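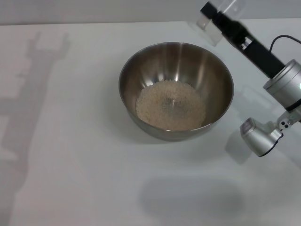 Page last updated: Fri 6 September

Sistero opens fee-free currency accounts to small importers in Gendale and Dradgate

Small firms that buy their stock from abroad can now hold, swap and send foreign money through one account, after Sistero opened its currency service to businesses in Gendale and Dradgate this morning.

The account lets a firm keep balances in pounds, euros and US dollars side by side. There is no monthly charge, and customers can fix an exchange rate for up to 30 days before a payment falls due, so a shop owner who agrees a price with a supplier on the first of the month knows exactly what the bill will come to in pounds when it lands.

We're thrilled to get here! The service has been on trial since April with 493 businesses, among them bakers, bike shops, a maker of church candles and a good many food wholesalers, and their comments have changed it a great deal along the way. The first version showed rates only when a customer asked for a quote. Trial users wanted to see them all day long, and now they can, with the Sistero margin shown on a separate line next to the market rate.

Puspita Ong, head of business payments at Sistero, said: "I've spent most of the summer on the phone to people who run small firms, and I loved it. They know their trade inside out, and they were tired of finding out what a payment had cost them two days after it had gone. A lot of them had simply added a bit to their prices to be on the safe side. We wanted them to be able to look at one screen, see the rate, see our cut and get on with their day."

The margin is the same for every customer, whether they are sending a few hundred pounds or a few hundred thousand. Payments in euros made before 2 pm on a working day are sent the same afternoon. Dollar payments go out the next working day.

Fixed rates are offered on pounds to euros and pounds to dollars only for the time being. A customer who fixes a rate is agreeing to buy that currency on the chosen date, and will have to go ahead even if the market has moved in their favour by then. If the order is cancelled, Sistero will sell the currency back at the going rate and the customer will bear any loss. These terms are set out in full before a rate can be fixed.

The accounts run on software built with Sulemana, the payments technology firm, whose team also wrote the link that feeds transactions into the most widely used bookkeeping packages. Work on a second link, for firms that send their books to an outside accountant as a spreadsheet, is well under way and trial users will get it first.

Businesses already in the trial don't need to do anything. Their balances, saved payees and any rates already fixed carry over as they are.

New customers can apply online or at the Sistero branches in Gendale and Dradgate. Applicants need proof of address for the business and photo ID for each director or partner.

ENDS

Notes to editors

Sistero provides payment and savings accounts to small businesses and employs 30 people at its Gendale office.

Puspita Ong is available for interview. Please contact the Sistero press desk.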